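Flemeck Foreign Affairs Library
Subscriber Support
Ticket: Government statements filed under the wrong country in the Wevis briefing
Status: Closed
Priority: High
Product: Wevis daily briefing, diplomatic statements section
Raised by: Villanueva reading room, on behalf of its subscribers
Assigned to: Regional Desk and Technical Support

Summary of the report

The Villanueva reading room has informed the Library that statements issued by foreign ministries are appearing in the Wevis briefing under the country being discussed and not under the government that issued them. A statement by one government condemning missile tests by its neighbour was shown on the neighbour's page, with no line indicating who had made it. A reader unfamiliar with the matter could reasonably conclude that the neighbour had condemned its own tests.

The reading room asks that the entries be corrected before its next circular to members, and that subscribers who received the affected briefings by email be told.

Steps already taken by the subscriber

The reading room cleared the stored pages on its own machines and signed in again. The fault remained. It was then confirmed on a second account, using a different browser. Printed copies of the briefing carry the same error, as do the email versions.
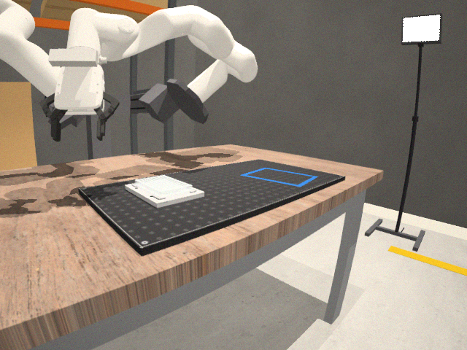 The search page behaves differently. When a subscriber searches for a statement by its title, the result gives the correct issuing government, and the full text opens as it should. The fault is therefore confined to the country pages and to anything drawn from them, including the email briefing and the weekly summary.

First response from Technical Support

Thank you for the report. We have been able to repeat the fault on our own accounts. Please refrain from sending the country pages to members until this ticket has been updated. The search page may be used in the meantime.

We would be grateful for the following:

The titles of any statements that have already been quoted in your own publications.
Whether the fault affects joint statements, in which more than one government is named as an author.
Whether members use the Arabic and Persian editions or the English edition only.

Reply from the Villanueva reading room

One statement has been quoted in a members' note on sanctions. The note has been withdrawn. Joint statements are affected, and more severely: where two governments sign together, the entry appears on neither of their pages and is found only under the third country to which the statement refers. Members use all three editions. The fault has been seen in English and Persian. The Arabic edition has not been checked in full, but the entries we opened were correct.

Investigation

The country pages are built each morning from the Plasow index. Every statement in the index carries a field for the issuing government and a separate field for the countries mentioned. The page builder is meant to read the first of these. Following a change to the index, the issuing field is left blank whenever the name of a ministry is given in its long form, and the page builder then falls back on the first country mentioned in the text.

This explains why the Arabic edition is largely sound. Its editors enter the short form of each ministry's name as a matter of house style. The English and Persian editors use the long form, in keeping with the guidance the Library issued in January.

A search of the index for entries with a blank issuing field returned 110 statements. Of these, 40 had been included in at least one email briefing. Most concern the nuclear talks, regional ceasefire proposals and the renewal of sanctions, these being the subjects on which ministries issue statements most often.

The fallback rule was intended for press agency reports, where the issuing body is often unknown. It should never have applied to government statements. Technical Support has asked for it to be removed from that section altogether, so that an entry with a blank field is held back for an editor to examine.

Action agreed

Technical Support will restore the reading of long ministry names and rebuild the country pages. The Regional Desk will check each affected entry against the original text before it is released. Joint statements will be entered under every government that signed them. A correction will be sent to subscribers in the same form as the briefing, so that it reaches the same addresses.

The Library considered withdrawing the country pages entirely while the work was under way. This was not done. A notice was placed at the head of each page instead, and the affected entries were hidden from view. 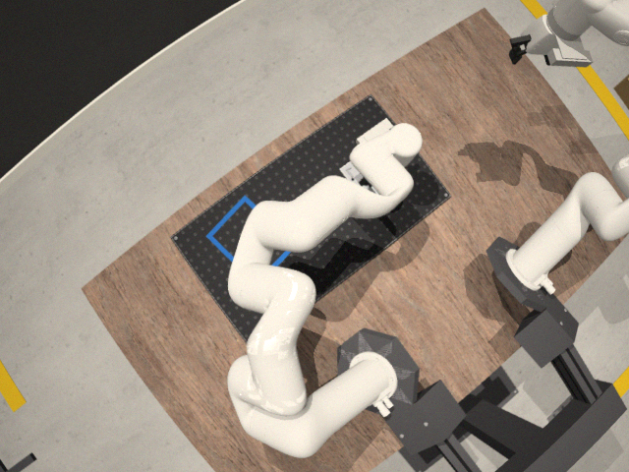 By Fatemeh Kazemi, Regional Desk
Oct 24, 2022

Note to subscribers on the correction

The Regional Desk has now read all of the affected statements against the texts published by the ministries concerned. The corrected entries are available on the country pages in English and Persian. The Arabic edition has been checked and required only minor changes.

Subscribers are asked to pay particular attention to statements on human rights. In several cases a criticism made by one government was shown on the page of the government being criticised, and the short extract used in the email briefing did not make the difference plain. Any quotation taken from those extracts should be compared with the full text before it is used again.

The Desk has also reviewed the wording of its extracts. Each will in future begin with the name of the issuing government, even where this repeats the heading. Some subscribers may find the repetition unwelcome. The Desk takes the view that an extract is often copied without its heading and should be understood when it stands alone.

A number of subscribers have asked whether the fault affected the Library's own commentary. It did not. Commentary is written from the full texts and does not draw on the country pages.

Further reply from the Villanueva reading room

The corrected pages have been viewed on both accounts and appear to be in order. One joint statement on shipping is still missing from the page of its second signatory. The title has been sent to the Desk separately. The withdrawn members' note will be issued again with a line acknowledging the change.

Reply from Technical Support

The missing entry has been traced. The second ministry's name was entered with a spelling that the index does not recognise. The spelling has been added and the page rebuilt. Roughly 30 other variant spellings, found in the course of the same check, have been added to the list.

If an entry still appears under the wrong heading, please reload the page before opening a new ticket. Saved copies of the email briefing will not change, and subscribers who keep their own files should replace them with the corrected issue.

Closing entry

Confirmed as resolved by the Villanueva reading room. The blank field check now runs each morning before the Wevis briefing is sent, and held entries are passed to the Regional Desk. Further correspondence on this matter should quote the title of the ticket and be addressed to Subscriber Support.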